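**Thread: Ovow handling cells at Rornwood - anyone been through the "capture" phase?**

**ypichon**
We pack gift sets and tableware at the Rornwood site. Management signed with Ovow in February and the first thing that changed was where people sit. Ten packers are off the line and at tables, wearing the grippers on both arms, doing the same small jobs over and over so the machine can learn them. The target is 300 clean runs per person per week. We were told it would "take the boring part away." So far it is the most boring part anyone here has ever done.

**zok_nights**
We had the same thing at Zokside, different vendor. What are they paying for table time? Ours was the base rate with no line bonus, so people lost money to teach the thing.

**ypichon**
Base rate here too. They say the bonus question is "under review." It was under review in the spring as well.

**CLeclerc**
I'll take the other side. I'm a shift lead at Moulin, same company, and my crew asked for more table time. You sit down, it's quiet, and your back doesn't hurt at the end of the day. Two of my people had lifting restrictions and would have been sent home otherwise. It's bowls on a tablecloth. Nobody is being worked into the ground. 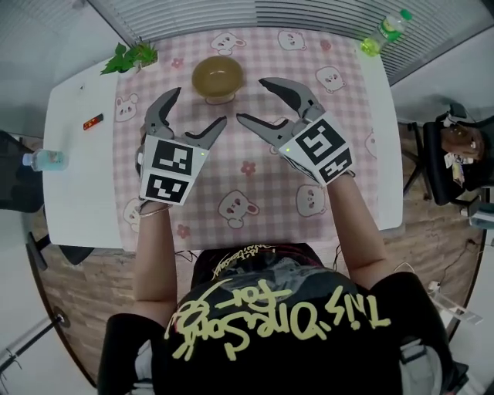

*Last edited by CLeclerc on 12 August 2020*

The grippers go over both forearms and you work with the two fingers on each side. One round bowl, the patterned cloth under it, and you go again. I did a week of it myself before I put anybody else on it. Sore wrists the first two days, then fine.

**zok_nights**
Fine for a week. Ask the ones who do it for three months. And sitting down is nice, but a chair was always possible. We asked for stools on the line for years and were told it slowed the work.

**ypichon**
Clotilde, what happens to the two with restrictions when the capture is done? Is that in writing anywhere?

**CLeclerc**
No, it isn't. I've asked. I was told there will be "cell attendant" jobs.

**ypichon**
How many?

**CLeclerc**
I don't have a number.

**bench_rat**
We logged 2911 runs before our first cell went live. It could move a bowl. It could not move a bowl with a price sticker half off, or one stacked crooked in the carton, so a person stood next to it all shift fixing those. Same headcount, worse job. The sales deck had it at 586 picks an hour and I never saw it get close.

**zok_nights**
"Attendant" at our place meant clearing jams and getting blamed for the rate.

**CLeclerc**
I won't argue with that, I haven't seen ours run yet. I just don't think the table work itself is the problem. I'd fight over the pay and over what comes after.

**ypichon**
Then we agree on more than I thought - but get the attendant jobs on paper before your crew finishes their runs. Once the recordings are handed over, I don't see what we have left to bargain with.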